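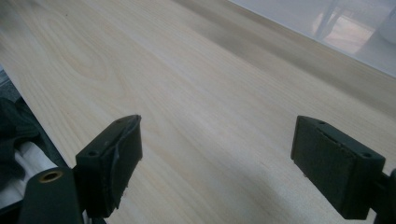
Is the Clotcombe omnibus worth it over the single books?

skana_reads
I have the first 2 paperbacks already. The omnibus is 1,263 pages and has all of them plus the novella. Anyone own it?

lobo905
I do. The print is small and the spine creased by the second book. The novella is the best thing in it, though. It's the only part told by the ferryman.

oranberg
Disagree on the novella. It explains the flood, and I liked the flood better when it was a rumor. Buy book 3 on its own and stop there.
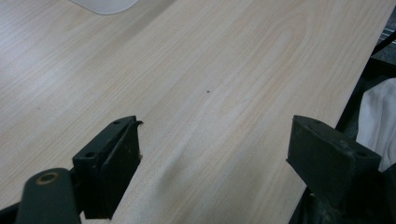 I'd also skip the new introduction -- it gives away who burned the mill.

lobo905
It gives away one line of it. Anyone who read book one closely had guessed.

oranberg
I read it closely and I hadn't.

skana_reads
Well, now I know the mill burns. Does the omnibus keep the maps?

lobo905
Only one, and the fold runs through the harbor. The singles have a map each.

skana_reads
Singles then. I'll look for the novella at the library.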